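首页 分类 随机条目 最近更改 帮助
搜索本站条目 搜索

Lovitz(手机系列)

Lovitz是法国消费电子企业Dolteo设计和销售的智能手机系列,定位为中端市场,主要面向西欧及部分北非地区的运营商渠道和独立零售商。该系列以可由用户自行拆换的电池、较长的系统更新承诺和偏小的机身尺寸为人所知。Lovitz推出之前,Dolteo主要生产功能手机和家用无绳电话,该系列是其首个以自有品牌销售的智能手机产品线。

截至目前,Lovitz系列共有四代产品,第一代和第二代已停产,第三代仅在部分市场作为库存机型销售,第四代为现售型号。

背景

Dolteo早年为电信运营商代工无绳电话和老年人用手机,产品大多印有运营商的标志,消费者对其自身品牌知之甚少。随着固定电话业务萎缩,无绳电话订单逐年减少,公司管理层开始讨论是否进入智能手机市场。当时的产品总监Mireille Moulin主张做一款尺寸较小、容易维修的手机,理由是公司在功能手机业务中积累了大量可拆卸电池和卡扣式后盖的结构设计经验,而多数竞争对手已经放弃了这类结构。

公司内部对此有不同看法。销售部门希望先推出大屏低价机型,以便沿用现有的运营商关系走量。财务部门则担心备件库存占用资金。讨论持续了几个季度,最终董事会批准了一个规模较小的试产计划,项目内部代号为Sabatier。该代号后来多次出现在早期固件的版本字符串中,因此部分用户论坛至今仍用“Sabatier机”指称第一代产品。

Sabatier项目的工程团队起初由无绳电话部门抽调的人员组成,射频方面的工作较为顺利,影像和系统软件则缺乏经验。Dolteo为此收购了软件公司Grovdale。Grovdale原先从事嵌入式系统移植,为车载终端和手持扫码设备编写底层驱动,被收购后成为Dolteo的系统软件部门,负责Lovitz全系列的固件开发与安全更新。Grovdale的名称保留了下来,在手机的“关于本机”页面中仍可见到。

产品沿革

第一代

第一代Lovitz于8月发布,先在法国和比利时销售,随后进入其他市场。该机采用5英寸屏幕,后盖为塑料材质,可徒手揭开,电池、SIM卡和存储卡均位于后盖之下。机身保留耳机插孔,右侧设有一枚可自定义功能的实体按键。

首批产品的主要问题是相机。出厂固件的白平衡在室内灯光下明显偏黄,连续拍摄时应用程序有时会无响应。Grovdale在上市后的首次更新中修正了白平衡,连拍问题则拖到第二次更新才得到解决。另有用户反映后盖卡扣在反复开合后松动,Dolteo随后修改了模具,并为早期购买者免费更换后盖。

第一代的销量起初低于公司预期,运营商渠道的铺货也较慢。情况在上市后的第二个季度发生变化,独立零售商和维修店的订单增加,部分门店开始把备用电池与手机一同出售。Dolteo在当年的业务说明中称,电池及后盖等配件的收入超出了预算,但没有公布具体数字。

第二代

第二代沿用了第一代的外形模具,更换了处理器和相机模组,并将充电接口换为独立小板,使接口损坏时不必更换主板。此代首次提供两种存储容量。

由于外形模具未变,第二代的电池和后盖可与第一代通用,这一做法受到维修店欢迎,也使Dolteo得以消化第一代的配件库存。不过,沿用旧模具意味着屏幕边框依旧较宽,在同价位产品中显得过时。评测者对该机的意见因此较为分化:续航、信号和维修便利程度普遍得到肯定,屏幕亮度和外观则受到批评。

第二代也是该系列中唯一推出过运营商定制版本的一代。定制版预装了若干无法卸载的应用程序,系统更新需经运营商审核后推送,通常比零售版晚数周。由于用户投诉较多,Dolteo此后不再提供定制版,运营商只能销售与零售版固件相同的机型。

第三代

第三代重新设计了机身,边框收窄,机身高度与前代相近而屏幕可视面积有所增加。后盖改为两侧推扣固定,不再依靠四周卡扣。耳机插孔得到保留,存储卡槽则改为与第二张SIM卡共用,这一改动引起部分老用户不满。

该机上市初期供货紧张。Dolteo解释称,新机身的中框良率偏低,组装线需要返工。公司在发布会上宣布的预售时间推迟了一次,部分国家的零售商先收到了配件,后收到手机。供应恢复正常后,第三代成为该系列中销售最好的一代,带动Dolteo的手机业务首次实现全年盈利。

Blandine Tanguy在第三代开发期间接任产品总监。她上任后压缩了配色数量,把每一代的在售颜色固定为两种,以减少后盖备件的种类。她还推动公司公开了完整的维修手册,内容包括拆解顺序、螺丝规格和各小板的测试点位置。
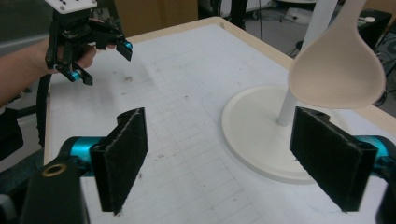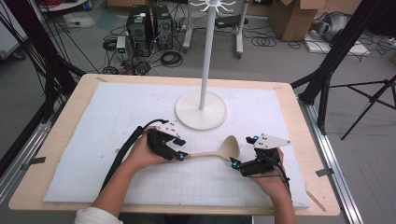 第四代

第四代为现售型号,主要变化在于屏幕刷新率、相机传感器和无线模块。电池仍可由用户更换,但因机身内部布局调整,与第三代不能通用。Dolteo为此承诺继续生产第三代电池,直至第三代的安全更新结束。

此代取消了机身右侧的自定义按键,相应功能并入电源键的双击操作。公司称取消按键是为了改善机身密封。用户论坛对此有较多讨论,一些人认为双击容易误触,Grovdale随后在系统设置中增加了触发间隔的调节选项。

第四代在法国的零售起价为438欧元,高于前三代。Dolteo将价格上调归因于存储芯片和屏幕采购成本增加。部分零售商在首发期间附赠一块备用电池。

设计

机身与结构

Lovitz系列的机身设计一贯以单手操作为前提。各代产品均使用塑料后盖,Dolteo未推出过玻璃或金属后盖的版本。公司工程人员在公开的维修手册中说明,塑料后盖有利于天线布置,磕碰后也便于单独更换。

内部结构采用分区布局,主板位于上部,电池居中,扬声器、充电接口和振动马达位于下部。下部组件分别安装在独立小板上,以排线与主板相连。除屏幕组件外,更换常见零件所需的工具仅为一把十字螺丝刀。第三代起,螺丝的长度得到统一,避免了装回时混用长短螺丝而顶伤屏幕的情况,这种情况在前两代的维修中较为常见。

可拆卸后盖的代价是防水能力有限。第一代和第二代没有任何防水宣称,第三代和第四代在后盖内侧增加了密封圈,可应对雨水和泼溅,但不支持浸水使用。手册建议用户在每次更换电池后检查密封圈是否有灰尘或变形,密封圈本身也作为备件出售。

显示与影像

各代均使用直面屏幕。第一代和第二代为液晶屏,第三代起改用有机发光屏。屏幕组件与中框之间以胶条粘合,是整机中拆卸难度最高的部分,也是售后费用最高的项目。

影像能力长期被视为该系列的弱项。Grovdale缺少图像处理方面的积累,早期主要依赖芯片供应商提供的默认调校。第三代开发期间,公司组建了专门的影像调校小组,此后夜间拍摄的噪点控制和人像边缘识别有所改善,但与同价位的主流产品相比仍有差距。视频拍摄方面,第四代首次加入光学防抖。

系统软件

Lovitz运行基于Android的系统,界面改动较少。除电话、信息、相机和文件管理等基本应用外,系统附带一个名为“电池管理”的工具,可分别记录多块电池的充放电次数,便于轮换使用备用电池的用户了解各块电池的老化情况。该功能依靠电池内置的识别芯片,第三方电池大多无法被记录,但不影响正常使用。

更新政策方面,Dolteo对第一代和第二代承诺的安全更新年限较短,第三代起延长,第四代的承诺期为5年,自该机在首个市场上市之日算起。大版本系统升级不在固定承诺之内,由公司视芯片供应商的支持情况决定。第二代原定可升级一个大版本,后因驱动支持中止而取消,Dolteo为此在官方网站发表说明,并向部分用户提供了配件折扣券。

系统解锁方面,各代零售版均允许用户解锁引导程序,解锁后保修条款中有关软件的部分失效,硬件保修不受影响。第二代的运营商定制版不支持解锁。

生产与供应

Lovitz的研发和产品规划在法国进行,主板由外部代工厂生产,最终组装和部分检测曾在Dolteo的旧无绳电话工厂完成。该厂在第三代投产前进行了改造,原有的注塑车间转为生产后盖和电池外壳。第四代的整机组装转由代工厂承担,原工厂专注于备件生产、翻新和售后维修。

这一调整在当地引起关注。工会担心组装业务转出会导致裁员,公司则表示受影响员工将转入维修和翻新部门。双方谈判后签署协议,约定在第四代销售期间维持工厂的岗位总数。

翻新业务始于第二代销售后期,最初只处理退货机。第三代时期,Dolteo开始向用户回购旧机,检测合格的机器更换电池和后盖后重新销售,不合格的拆解为备件。翻新机附带与新机相同期限的电池保修,但整机保修期较短。

销售与市场

该系列在法国和比利时的销售以零售渠道为主,在北非市场则以运营商渠道为主。Dolteo没有进入北美市场,公司给出的理由是当地频段认证费用较高,且缺少维修网点。

Dolteo的授权维修点多数为原本经营手机维修的独立门店,公司提供零件折扣和培训,不要求门店更换招牌。据公司网站的门店名录,授权维修点共有2,186处,其中法国境内占多数。未获授权的门店同样可以购买备件,只是不享受折扣价格。

企业客户是另一个销售来源。物流公司和上门护理机构采购Lovitz的主要原因在于可更换电池,员工可携带备用电池完成全天工作。自第三代起,公司提供面向企业的多座充电底座,可同时为数块电池充电,无须将手机放入。

评价

评测媒体和用户对该系列的看法大体一致:维修便利、备件价格公开、信号表现稳定是主要优点,相机、外观和防水能力则相对逊色。价格是争议较多的方面。批评者指出,同等价格可购得处理器和屏幕规格更高的产品;支持者则认为,考虑到使用年限和电池更换费用,长期开支并不高。

第三代公开维修手册后,一些维修培训课程将该机用作教学机型。也有维修人员提出意见,认为屏幕组件的胶条粘合与全机易拆的宣传不符,希望改为螺丝固定。Tanguy在一次面向零售商的活动中表示,公司试制过螺丝固定的屏幕,但会增加边框宽度和机身厚度,因此没有采用。

争议

第一代销售期间,有用户发现系统在电池老化后会降低处理器的最高频率,而设置中没有说明。Dolteo承认存在该机制,称其用于避免低电量时突然关机,随后在更新中加入了提示和关闭选项。由于用户可以自行更换电池,此事的影响较为有限。

第三代推迟发货期间,部分预购者的订单被零售商取消,退款处理缓慢。Dolteo表示订单由零售商管理,但仍开设了专门的查询页面。此后,公司改为在库存到位后才开放预售。

参见
Dolteo
Grovdale
可拆卸电池
手机翻新
维修权

最后更新:2026年9月29日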